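4.2 Changes in the work at the sorting tables

The second group of findings concerns the hand work itself. Before the automation, each worker at the Miltley site of Clornetti took a round sieve from the stack, put it on the table, placed or removed the soft pieces by hand, and passed the sieve to the next person. The training sheet described this task in one line. In the interviews, however, the workers described it at great length, and several of them corrected each other on the details. Songül Güneş, who had worked at these tables for 14 years when we met her, explained that she could feel with two fingers if a piece would stick to the mesh, and that she then lifted it from the side. She had never been asked to write this down.

After the arm was installed in June, this knowledge became important in a new way. The technicians from Gorkside, the firm that supplied the arm, needed somebody to tell them where the fingers should close and how far they should open. They first asked the shift leader, Aurel Hodoroagă, but he sent them to the tables. For several weeks Güneş and her colleague Jhair Benavides spent part of each shift next to the technicians. Benavides told us: "They asked me how hard I press. I do not know how hard I press. I had to do it again and again and watch my own hand." This work of explaining did not appear in the shift plan, and it was paid as normal table time.

Figure 3.
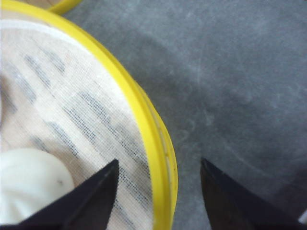

The same workers also had to learn which mistakes belong to the arm and which belong to the material. In the first weeks every stop was written in the log as a "grip error", because the screen offered only this word. The workers did not agree with it. In their opinion a piece which is too soft, or which lies too close to the rim, is a problem that should be solved before the sieve comes to the arm. Hodoroagă later added two more categories on a paper list beside the screen. When we visited the site for the second time, the paper list was still in use and the screen had not been changed.

We found three kinds of opinion about the new situation, and some people held more than one of them. The first is relief. The old work required bending forward with the arms stretched out, and four of the people we interviewed spoke about pain in the neck or the wrists. Serpil Kozan said that she goes home less tired and that she would not want the old tables back. The second is boredom. A person who watches the arm must stay near it but has little to do, and talking with others has become more difficult, as the stations now stand further apart. The third is worry about skill. Güneş remarked that the two youngest workers in her team have never filled a full shift by hand. If the arm is out of service, they ask her, and she does not know who they will ask when she retires.

The management described the change mostly in numbers. According to the production plan we were shown, one table handled 200 sieves in a shift by hand, and the goal for the automated line was 850 sieves in a shift for the whole room. İlker Gezer, the plant manager, presented this goal to the staff at a meeting in the canteen. He also promised that no one would lose the job because of the arm. All 20 workers of the department were still employed at the end of our study, but six of them had moved to packing, and two of these six told us that they had not been asked if they wanted this.

It should be noted that the other site, Işık, received the same equipment with a different procedure. There the table workers chose two persons from their own group, and these two were given a new job title and a small increase in pay for the time with the technicians. The complaints about the log, which were so frequent in Miltley, were almost absent there. We cannot say that the title alone explains this difference. The Işık team is smaller, and its members had already changed stations regularly before the installation. We return to this point in Section 5, where the two sites are compared with regard to training.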